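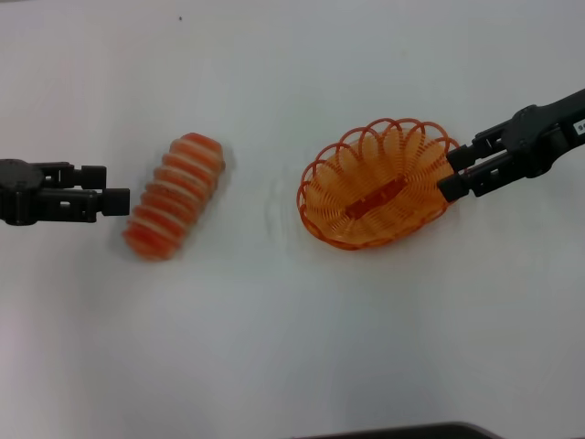 *Two-arm setup, orange ribbed piece and wire basket, head view.*

# Tesholm starter kit: a lot of money for a bag of objects

**Score: 2 out of 5**

Tesholm sells a box of household-ish items meant for people recording demonstrations on a two-arm robot. You get 42 objects, a printed task book, and a license for Flonelis, the software that sorts and tags your recordings. The pitch is that picking good objects is hard, and they've done it for you. I had the kit on our bench through most of March and I'm still not sold on that.

## The objects

Some are fine. The orange wire basket is the best thing in the box. It's an oval with coiled sides and a loopy rim, so there are plenty of places for a finger to land and plenty of ways to land badly. Our usual job with it was to steady the basket by the rim with the right gripper and bring something over with the left. If you want a policy to learn that one hand holds while the other works, that's a decent task.

The ribbed orange piece is a different story. It rolls. Tien-fu Tse, who did most of our teleoperation, lost it off the far side of the table more often than he'd like written down. It also smears on the head view whenever it moves, and you can see it above: the ridges run together and the outline goes soft. The task book calls it "camera friendly." I'd like to know whose camera.

Then there's the color. Two orange objects on a plain white table is about as easy as segmentation gets. A model trained on that has learned to find orange. We swapped in a brown tablecloth for one afternoon and the policy we'd trained on the white top reached for the basket like it had never met one. Tesholm does suggest varying the background, in a footnote on the last page of the book.

## The task book

Seven tasks, each with a start layout and an end layout. The layouts are too neat. Everything begins within easy reach of both arms, and the book tells you to throw out any take with a drop or a second try. Margus Paulauskas followed that rule for the first batch, and I asked him to stop. Recoveries are the part I want. A set where the grasp works every time gives the robot nothing to go on when it misses.

We kept the messy takes, labeled them ourselves, and trained on both versions. The messy set did better on the basket task. It was a small test with one robot and I wouldn't hang much on it, but I'd hang even less on the success rates printed on the lid, which don't say how many trials they come from.

## Flonelis

Slow to import, quick after that. Auto-tagging was wrong on around a third of our takes, mostly marking a grasp as finished while the fingers were still open. Fixing a tag takes four clicks. Export worked the first time.

## Who might want it

If you're setting up a teaching lab and need students all working with the same items, maybe. Support did answer my email within two days. Everybody else can get a basket and some junk at a discount store and write their own tasks.

The basket stays on our bench. The rest is back in the box, minus one spring clip that Tien-fu stepped on.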